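Home | Stories | Archive | Submit | About

The Inventory at Parkilstead

The contract ran to 34 pages and covered the contents of one house. Kerslake had read it twice on the train from Trelasbridge. Clause 6 required that every item of clothing be unfolded, recorded, and folded again to a standard width. Clause 6 did not say what the standard width was. He had used the width of his clipboard at the last two houses and there had been no complaint.

He began in the main bedroom at four in the afternoon, while there was daylight from the window. The bed was large and made up in white. He entered it as one bed, dressed, and moved on to clothing.

Item 1278 was a T-shirt.

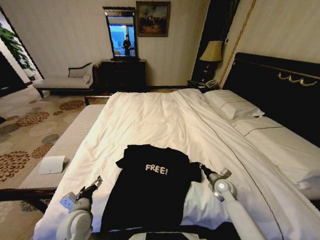 Item 1278. Black, short sleeves, one word on the chest.

He checked the lettering against the sheet Okoro had given him. The sheet had been typed by the owner, Mrs. Grarninton, some years before her death, and it listed what she believed she owned. It gave the shirt as "black, plain." The shirt was not plain. It said FREE! in white capitals, with the exclamation mark.

The procedure for a discrepancy was to write both versions and initial the difference. Nikau Kerslake wrote both versions. He then considered the sleeves. A T-shirt is folded by bringing each side in toward the center line, sleeve back over itself, and turning the hem up to meet the neck. The print should finish on the outside, so that the item can be identified in a stack. He had folded perhaps 2000 shirts this way and had not read many of them.

He tried to place it. She had left coats, wool skirts, and gloves in their original tissue. She had left a headboard with gold scrollwork. The shirt was an adult size and the letters were worn. The sheet had no column for who had worn a thing, or where.

He telephoned Okoro.

"Is it valuable?" Okoro said.

"No."

"Then it goes with the linens."

"It isn't linen."

"Put it with the linens, Nikau."
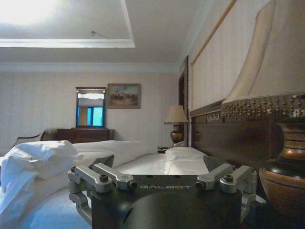

The linens were to be sent to the laundry at Trelasbridge in the morning, counted by weight and not by piece. Anything that went in with them would lose its number. Kerslake understood this, and he thought that Okoro understood it too — the firm was paid by the page.

He folded the shirt to the width of the clipboard with the word facing up. On the form, under Disposition, there were three boxes: Sell, Store, Destroy. He drew a fourth box with a ruler, the same size as the others, and ticked it. He did not label it.

Then he turned to the next sheet, which was pillowcases.

Comments

harrowgate_m: The fourth box got me. My aunt's house took us all of August and we had a pile like that.

Petra L.: Would a firm really weigh the linens? Ours counted every napkin.

dunmore: Liked it. I wanted to know where she got the shirt but I suppose he did too.

Previous story | Next story | Back to top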